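Sorting tray

A sorting tray is a shallow, open container used to hold small items while they are grouped by color, size, or shape. Sorting trays are found in homes, preschools, craft rooms, and workshops. Most are rectangular, with a flat floor and low walls, and are made of plastic, wood, or pressed metal.

Plastic trays are usually molded in one piece. Rounded corners make them easier to wipe out, and a thin rim gives the fingers something to grip. Solid colors are common, so that one tray can be told from another on a shared table. 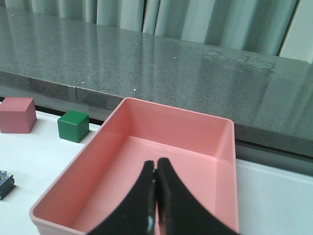

What is usually sorted in a tray of this kind?
Blocks, cubes, beads, buttons, and other pieces small enough to pick up with one hand. In classrooms, colored cubes are the most common choice.

In a basic sorting task, the pieces start on the tabletop and are moved into the tray one at a time. Pieces of another color are left outside or given a second tray. The Wirdale method, described by the teacher Nayeli Ospina, uses 2 trays and a set of 68 cubes in 6 colors. A later version by Duván Quispe raised the set to 100 cubes and kept the same trays.

Trays without dividers can be stacked when empty. Divided trays, such as the Takdale pattern, hold several groups at once but are harder to clean.

Last updated: 20 September 2018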